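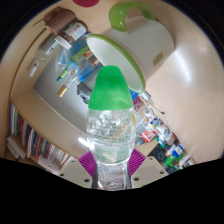 Green cap, pale green label. Water for the road.

RULINE ROAD

Mile 6 and the bus still hadn't turned its heater off. She had the window seat, her mother's coat folded on her knees, the letter inside the coat. Willwood behind her. Iten ahead, if the pass was open. If.

She'd read the letter twice at the station and once in the bathroom. Three lines. House sold, come get the piano or it goes with the house. No signature, just the key taped to the bottom with that brown tape he used on everything. Her brother never did sign things.

A piano. On a bus. What was she supposed to do, put it on her lap?

The woman across the aisle was eating crackers from a sleeve. Offered one. She took it. Salt, then thirst, then she drank half her water and wished she hadn't, because there were no stops till Quezada and Quezada was a gas pump and a dog.

"Going home?" the woman said.

"No. Sort of. There's a piano."

"Ah," like that explained it.

Rain by the river. The driver talking to himself, or to the road. She slept a little, woke up with her cheek cold from the glass and thought for a second she was nine and late for her lesson. Scales. The ruler on the lid. Her brother under the piano with his trucks, humming the scales back at her, always a half step flat, on purpose, to make her laugh and get in trouble.

She hadn't thought about that in 20 years. Maybe more. Now it wouldn't quit.

Quezada. The dog was there. A different dog probably. She got off, stood in the rain, got back on.

It was dark when they came down into Iten. She walked from the depot, up past the school, past the bakery that was a phone store now, to 334 Ruline Road. Sign in the yard with the SOLD strip on it, crooked. Porch light on. She hadn't expected a light.

The key stuck and then it didnt.

Everything gone. Rugs, table, the ugly clock. Just pale squares on the walls where the pictures used to be and the piano by the back window, and her shoes so loud on the floor she took them off. She sat down. The bench was still set for somebody shorter. She left it.

She played the first scale slow. Two keys were dead, the low ones, and the rest had gone sour from the damp. Terrible. She kept on anyway, up and then down, her fingers stiff as anything, the coat sliding off her shoulder onto teh floor.

And from the kitchen, in the dark, somebody started humming.

Half a step flat.

She didn't turn around. She wasn't ready to turn around. She went up to the next scale and waited for him to find it.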